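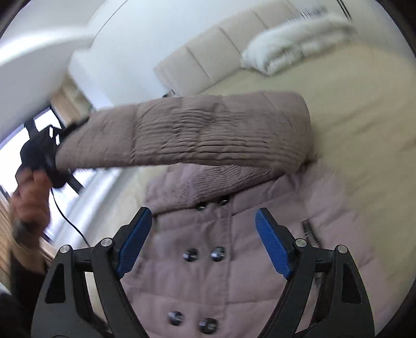
The pink quilted one, double-breasted, laid out on the bed.

WINTER COATS - GET THEM OUT NOW

Yes, I know, it's only just stopped being August. But the Kamedley coat swap is coming up fast and we had 43 coats last year, over half with something wrong that five minutes at home would of sorted.

So. Lay it flat on the bed, do the buttons up, pull each sleeve out straight. Check the cuffs, they go first. Pockets next, zips open and shut, old tissues out please!! Loose buttons: bit of strong thread, done. Lost one? Soledad Quintanilla has a tin of spares, mostly dark and round, bring the coat along and match it up.

Down coats, wash on cool, and dry them right through or they clump. Takes ages. Don't fold them into a carrier bag afterwards, hang them.

Drop off at Szabo Hall, side door, up to 6 coats per houshold. Children's sizes very welcome, we're short. Labels and hangers from Ásdís Baldursdóttir, she has 40 hangers left so be quick.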